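Ravum bench kit, shared workshop build
Part no. 1637

The Ravum kit adds small glassware handling to an arm you already own. It was drawn up at the Sithole workshop for members building a powder transfer cell on an ordinary table. The kit is sold as parts; the arm, the hand and the glassware are not supplied.

Supplied: two acrylic rack plates, cork rings, cloth clips, wiring diagram, and the Priresero motion files on a card. Assembly needs a hex key and a free evening.

The cloth is fitted first and clipped at the table edge. Racks are set on the diagonal, the cork ring to their right, and the funnel is taught as a separate pick. 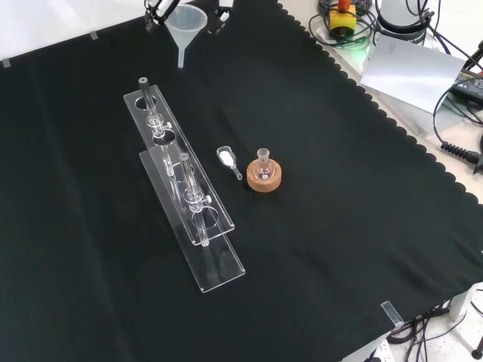 Collus asks whether the motion files will run on a controller with older firmware, having got as far as the second waypoint before a fault. They will from release 288 onwards; earlier releases drop the wrist offset.

Funnel placement is the slowest move in the cycle. Set the approach speed to 33 mm/s and teach the last waypoint with the stem already in the flask neck.

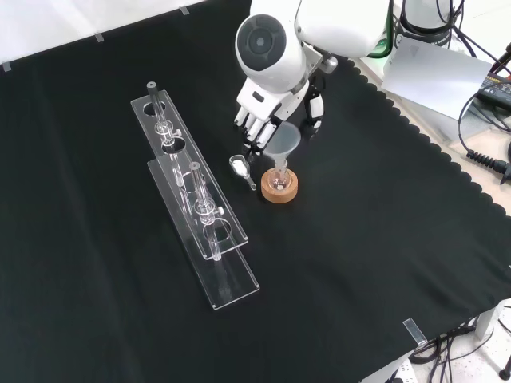 Page last changed: 30 December 2025

Motion files revised to add a pause above the flask. Kits sent out before September carry the old card, part no. 1610, which can be exchanged by post. Spare cork rings are listed under consumables.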